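Fake ice cubes gone cloudy - how to clean??

Got a bag of the clear plastic ice cubes for table displays, the Fledico ones, 60 in a bag. Used them in August for my sister's do in Tromville and then they sat in a box in the garage. Now they've got a grey film on them and some are sticky from tape. Dishwasher ok? Need them for a centrepiece and don't want to buy another bag if I can help it. Also what do you put them in, a glass vase just looks like a drink somebody forgot.

Answer 1

NOT the dishwasher. Did mine on the normal cycle and the whole lot came out with tiny cracks all through. Heat does it I think. Warm water, drop of dish soap, swish, done.

Answer 2

just buy new ones, they're cheap

Answer 3

Agree re dishwasher. Mine are acrylic, most of them are but check the bag. What I do, been doing the tables at the Kestitz hall for a few years:

Lukewarm water in a big tub, bit of dish soap. Leave them 2 hours if theyre really grubby. Don't use window cleaner with ammonia in it, it makes acrylic go hazy for good. No metho either. No scourers, paper towel scratches too.

Tape gunk - rub in a bit of cooking oil with your finger, leave it, then wash again. Eucalyptus oil works on glass but I wouldn't chance it on these.

Rinse twice, second time in filtered water if yours is hard. Then out on an old tea towel, not touching, and let them air dry. Takes about 28 minutes on a warm day by the window, longer in winter. If you bag them damp you get the film back, which is probaly what happened to yours.

If they're still cloudy after that it's scratches and not dirt. Put those at the bottom of the pile.

For the bowl, go wide and shallow and not glass. Plain colour, matte if you can get it. I like a dusty pink, the clear shows up nicely on it and you leave a bit of the colour showing round the outside.

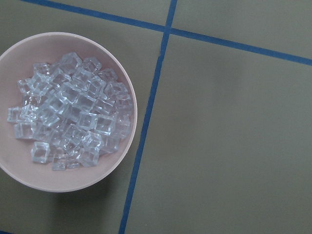

White is ok too but they sort of vanish. Dark blue looks good at night with a candle near it, a battery one obviously. Don't fill right to the rim or they end up all over the floor as soon as someone bumps the table, and keep them well away from little kids and dogs, they look exactly like something you'd put in your mouth.

Store them in a pillowcase or a soft bag, not the box with the tape and scissors.

Last updated: July 6, 2004

Contact us | Copyright Kestitz Community Help | Back to top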